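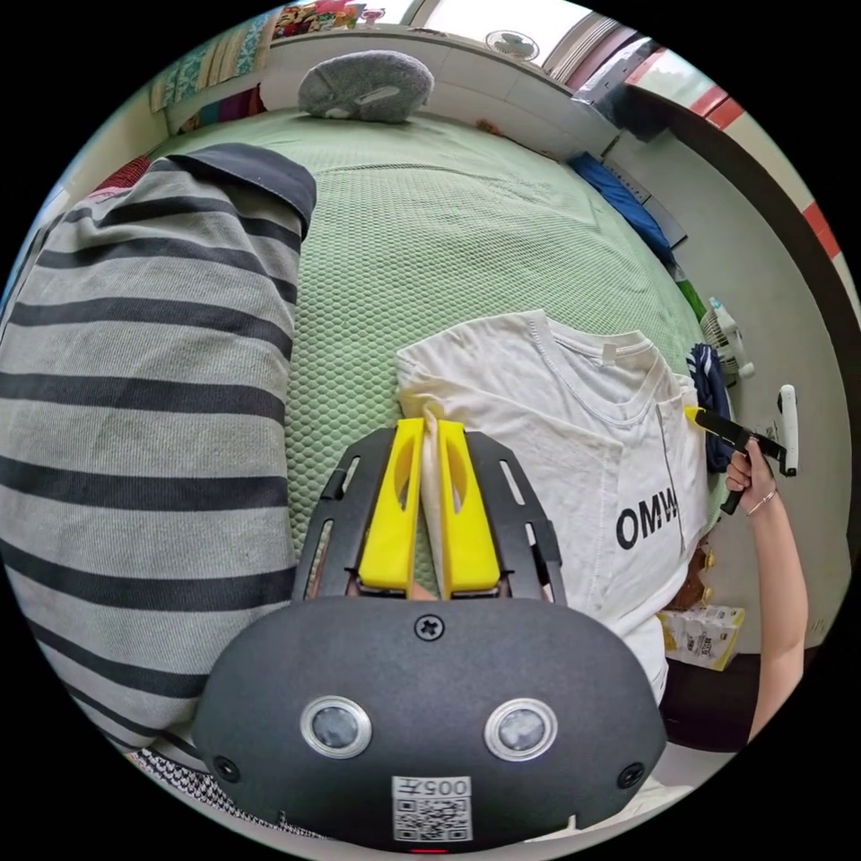

4. How households keep, wear and part with printed T-shirts

4.1 Why we looked at ordinary shirts

Much of the writing on clothing and waste begins at the shop counter or at the landfill gate, and we have a good deal of respect for that work. Our own interest sits somewhere in the long, quiet stretch between the two, when a shirt is simply part of the house. A white T-shirt with a few letters across the chest (Figure 4) costs very little, goes with nearly everything, and is often still in the drawer years after the dearer things have gone to the op shop.

The households in this part of the study came from two neighbourhoods, Turkeck and Dravine, and they kept a laundry diary through the month of August. We asked them to write down each wear, each wash and each change of job, by which we mean the moment a shirt went from "good" to "gardening", or from gardening to the rag bag. We had hoped for 1,000 entries and were delighted to pass that mark before the month was out - people do like to talk about their T-shirts, once they are given a page to do it on.

4.2 Changes of job

The diaries describe four jobs in all: going out, staying in, sleeping and cleaning. Most shirts moved down that ladder slowly, and a few climbed back up it, usually after a teenager had found them. White shirts tended to lose their first job early, and the reason given was nearly always the collar or the underarms. Coloured shirts were forgiven a great deal more. Printed lettering had a pull of its own, and several diary keepers wrote fondly of a cracked slogan they could no longer quite explain but would be sorry to lose.

Figure 4. White printed T-shirt laid out on a bed.
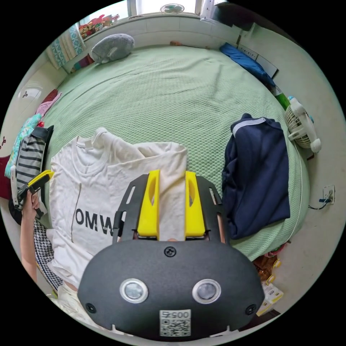
Does washing a shirt less often keep it in its first job for longer?

In our diaries it did for coloured shirts, while for white ones the picture was mixed, as marks left to sit over several wears were harder to shift later on.

4.3 A note on drying

We had not planned to ask about drying at all, but so many people in Dravine wrote about their clotheslines that we went back and read all the entries again with that in mind. Line-dried shirts were described as stiff, fresh or faded, and dryer-dried ones as soft or shrunken. Seven households used both methods and had firm rules about which shirts went where, with printed ones turned inside out before they were hung in the sun.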